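The Tidy Arms of Harawira Street
A short story

The recall notice for the Pleden tidying system ran to 11 pages, and the word "snack" appeared on nearly all of them.

I read it standing up, as the couch was taken. The couch had been taken since February, when Pleden's software learned to clear a living room and decided that anything lying on top of anything else was a stack, and that stacks were to be completed. It completed mine with the mail, my slippers and a warm lasagna.

The fault, according to Prekalwood, who made the part that made the decisions, was code 598: Item Not Yet Finished. The grippers could not tell a bag of chips from an empty bag of chips. To the software, a wrapper was a wrapper. If you put your snack down to answer the door, you came back to a very clean table and a faint rustling from the trash.
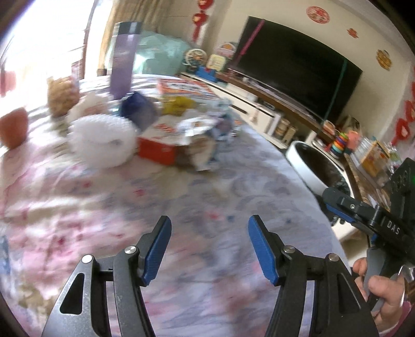
The remedy was practice. Every household on the recall list was to go back to hand-guided work for 30 sessions, a person on the handles, the software watching and presumably taking notes. We were to pick up what was garbage and leave what was lunch. We were not to hurry. We were not, page four said, to put our own fingers between the pads "in order to see."

Page four had been written about my brother-in-law. He was fine. The pads had held his thumb with great courtesy for 2 hours, waiting for him to be thrown away, and he had watched a whole movie.

So we practiced. Open, close, lift, carry, let go. Letting go was the hard part, for me as well as for the software. I had never thought so much about a wrapper. Was it empty? Was it only mostly empty? My sister held that mostly empty was a matter for the individual conscience.

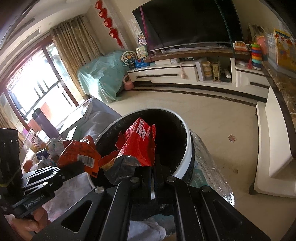
By the ninth session the error log had gone quiet, and I wrote to Tritero, who handled the complaints, to say so. Tritero replied that a quiet log was a known issue. The log had been tidied.

I asked where to.

They sent me a form. I printed it, set it on the arm of the couch and went to find a pen, and when I came back the arm of the couch was spotless.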